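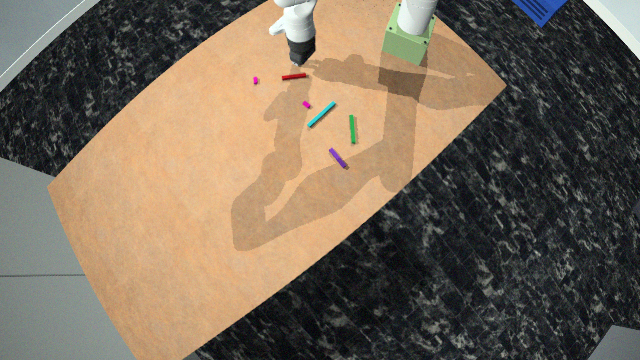 Water-based finish stays tacky on tabletop

Posted in Finishing and Repair

I put Hivard water-based satin on a wooden tabletop Sunday. Third coat. Two earlier coats dried in a few hours. This one still grabs a fingertip after two days. Room is at 70 degrees, humidity unknown. Do I strip it or wait?

wubshet276
3 replies

gluepot_perkham
Wait. Third coats are slower, especially if you laid it on heavy. Put a fan across the room, not aimed at the top, and get a humidity reading. Above 70 percent it can stay soft for most of a week. If a fingernail still leaves a mark after 5 days, scrape a test patch and see whether the lower coats are hard.

tannic
Did you wax or oil between coats? Mine did that over Musosen oil and I had to take it all off.

marl_k
Agree on waiting. Don't sand yet, it will clog the paper and roll up. Once it is hard, level with 320 and recoat thin. Skip 800 until the last coat, as it leaves too little scratch for the next one to hold.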